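Keeping time at Jastham

The clock at Jastham loses four seconds a week in winter and gains two in summer. Its keeper, who has wound it for eleven years and asked not to be named, regards this as acceptable. "It's a turret clock with an iron pendulum rod," she said. "The rod gets longer when it's warm and shorter when it's cold. You'd expect a summer loss. We get the opposite, so something else is at work."

She suspects the oil. The Barnmont works, which overhauled the movement in March, used a heavier grade than before, and the arc of the pendulum drops once the tower falls below freezing. A smaller arc should make the clock run fast, all else being equal, but a sluggish escapement can mask that. She now records the arc at 7 a.m. alongside the error.

The driving weight is 722 pounds and the strike weight 1005. Both are wound by hand. An electric winder made by Faltent was quoted at 3000 pounds, fitting included, and turned down.
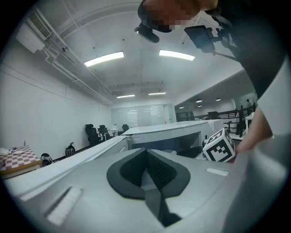 "Winding by hand means someone goes up there," she said. "You hear a worn pivot before you see it." Regulation is done with old pennies on the pendulum tray, one at a time, and the clock is then left alone for a fortnight. She does not touch the rating nut — the thread is worn and it never settles where it is put.

The next job is the strike fly, which has been slipping on its arbor since January. The spring has been ordered from Barnmont.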